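# Flolar bench conveyor – used, green belt

Sold by Brolldale Equipment. Collection from our unit or pallet delivery by arrangement.

Most listings for a used bench conveyor tell you it is in great shape and was "only lightly run." We don't write that, since we weren't there for most of its life. What follows is what we know, what we measured, and what we would want to be told if we were the ones paying.

## What it is

A flat-belt conveyor meant to sit on a work surface, with a matte dark green belt between two aluminum side rails. It moves small, light goods from one end of a bench to the other. Flolar sold it as a "complete line solution," a phrase that should make any buyer reach for the returns policy. It's a belt, a motor and a speed knob. For packing small parts, feeding an inspection spot or moving trays between two people, that may be all you need.

If you're moving boxes of tile, close this page now.

## Who should think twice

We get a lot of calls from people who want a conveyor and need a longer table. Before you spend money, try this for a week: put your bins at one end, your packing at the other, and slide things by hand. If nobody is waiting on anybody, a belt will only give you one more thing to clean.

It also won't suit you if:

- your parts roll. The belt is flat and the rails are low, so round items wander
- your parts are oily. The belt surface isn't made for it, and the sales sheet that said "wipe clean" was being generous
- you need exact positioning. The knob has a scale on it, but the scale doesn't match any unit we could find
- the bench is already wobbly. Fix the bench first

## What we checked

Rizal Nair does our bench tests. He is hard to please, and he left this one running for 90 minutes with no load and then again with a mixed load of small cartons and plastic trays. His notes, lightly cleaned up:

- Belt tracked straight with no load. With the load pushed to one side it drifted toward that side and came back when the load was moved. Normal for the type.
- Motor noise is a steady hum. You can talk over it. You would not want to take a phone call next to it.
- Speed drops a little when the load goes on. The old brochure says it doesn't.
- The stop switch works every time. He pressed it more than he needed to.
- One mounting foot had a stripped thread. Replaced with a plain steel one, so it doesn't match the others.

He did not test it in a cold room, a wet room or a dusty one, and we make no promise about any of those.

## Belt condition

We'll be blunt here, as used belts get described with a lot of imagination. The surface has faint scratches, scuffs and pale streaks, and the middle has the worst of it. None of them catch a fingernail. Under overhead lights the belt also throws back a strong glare, which matters if you plan to have someone checking parts by eye, or a camera doing the same job. Move the light or move the belt. A so-called anti-glare spray was suggested to us by a supplier, and we tried it on a scrap piece. It made the scrap piece sticky.

A new belt can be fitted. We can quote for one, but we'd run this one first. The marks are ugly and that seems to be the extent of it.

## Rails and fittings

Both rails are straight. We put a level along each and found nothing to complain about. They're plain silver aluminum with a slight shine, so expect them to show fingerprints.

The rails have a slot for clamping on guides and stops. Flolar's own guides cost more than they should. Okeo makes a set that goes in with a bit of filing, and Dijkstra makes one that is supposed to drop straight in. We've fitted both. The Okeo set needed less filing than the Dijkstra set, which was not meant to need any.

## Bins

Light blue plastic bins with sloped inner walls and a flat floor go well beside this conveyor, and you can have 2 of them with it at no extra charge. The slope makes it easier to scoop small items out. It also means the floor is smaller than the rim suggests, so measure the floor before you decide how many parts will fit. Bin makers quote the rim for obvious reasons.

Set them behind the back rail if your people work from the front. Set them in front and someone will lean on them.
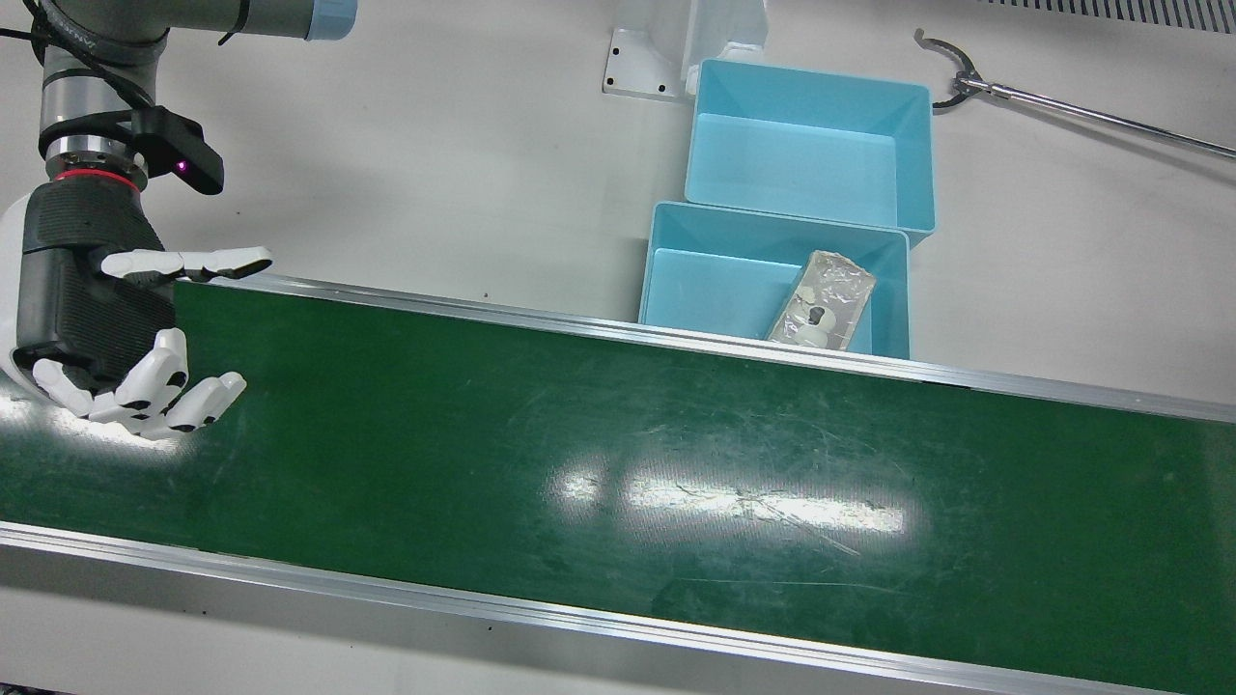
## Setting it up

1. Put it on the bench where you think it goes, without bolting anything.
2. Check that all the feet touch. Adjust the ones that don't.
3. Run it empty at the lowest speed and watch the belt edge. If it creeps toward one rail, turn the tension screw on that side a quarter turn and wait before you touch it again. People over-tighten these and then blame the belt.
4. Add your real load, at the speed you'll really use.
5. Bolt it down.

The power cord leaves from the left end. If your outlet is on the right, plan for it. Don't run the cord under the belt – we've seen it done, and we've seen the cord afterward.

## Price and terms

Ask us for the current price. We used to print it here and then got calls about a figure that was months old.

There's a 13-day return window from the day it reaches you. You pay the freight back unless we described something wrong, in which case we do. The motor is covered for the same 13 days and no longer. Other dealers offer a "lifetime" warranty on used gear, and we'd encourage you to ask them whose lifetime.

Stock number 1951. Please quote it when you call, as we have a couple of other green-belt conveyors in the building and they are not the same length.

## Questions we keep getting

**Can it run in reverse?** The brochure says yes. Ours does, after a pause long enough to make you think it won't.

**Can I join it to a second one?** With a transfer plate, yes. Small items will still find the gap.

**Is the belt food safe?** We have no paperwork that says so. Treat that as a no.

**Will you hold it for me?** With a deposit, until the end of August. Without one, no.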